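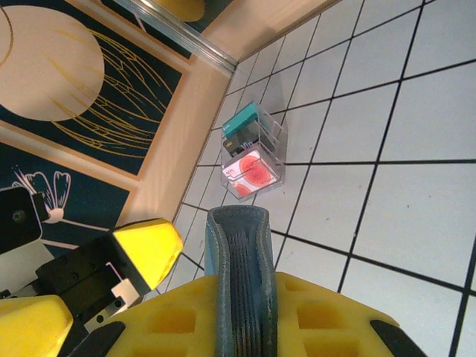
Our town library stopped issuing cards in June. New members get a number on their phone, and the old cards still work until they crack or get lost, after which you get a number on your phone too. I think this was a mistake, and I would like the board to look at it again before the budget is closed.

I should say where I stand. I worked at the front desk in Vustberg for many years and I now come in as a member like everyone else. I have the app. It works fine for me. My complaint is about what a card did that the app does not do.

A card could be lent. Paraschiva Pop is past the age when she wants to walk up the hill in winter, and her neighbor used to take her card and bring back whatever was on hold. Under the new rules the neighbor has to carry Paraschiva's phone, which she won't give up, and I don't blame her. The desk staff are kind and they usually look up her name by hand. They are not supposed to.

A card could also belong to a child who had no phone. The answer I was given is that the child's account sits under a parent's account. So a ten-year-old who walks over after school has to wait until a parent is free to come along. When I started at the desk, a first card was a small event. The child signed the back in pencil, we went over it in pen, and the child was responsible for it from then on. Some of them lost it in a week. They paid for a new one and most did not lose that.

The library's own figures list 3347 active members, and of those more than 200 have never opened the app. The report calls them "pending." I know several of them and they are not pending. They read the papers in the back room and take out large-print novels, and they intend to go on doing that.

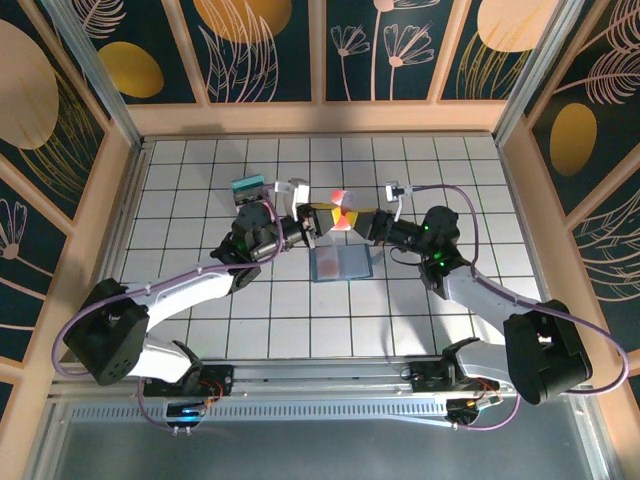
Cost is the reason given most often. The printer was old, the supplier, Drotex, had raised its price, and blank cards had to be ordered by the box. All true. But the app has a yearly fee, and it needs a person to answer questions about it, and that person is now at the desk for most of the morning doing password resets. Tamara Mocanu, who chaired the working group, told me the savings would show up in year 3. I would like to see that written down with the staff hours included.

There is a fair argument on the other side. Dardo Echeverría put it to me after the last meeting. Cards get stolen, cards get copied, and people leave them in coats. He is right about coats. We had a drawer of lost cards and it was always full. Even so, a lost library card never kept anyone from calling home, and a dead phone battery now keeps people from borrowing a book.

What I am asking for is modest. Keep the app as the normal way to join. Let anyone who asks have a card, and charge 2 dollars for it if the money matters that much. Write down a rule that lets one member pick up for another, so the desk staff don't have to bend one. The branch in Cukance still does all of this with a part-time clerk, and the lines there are shorter than ours.

The board takes written comments at the front desk. The form is on paper.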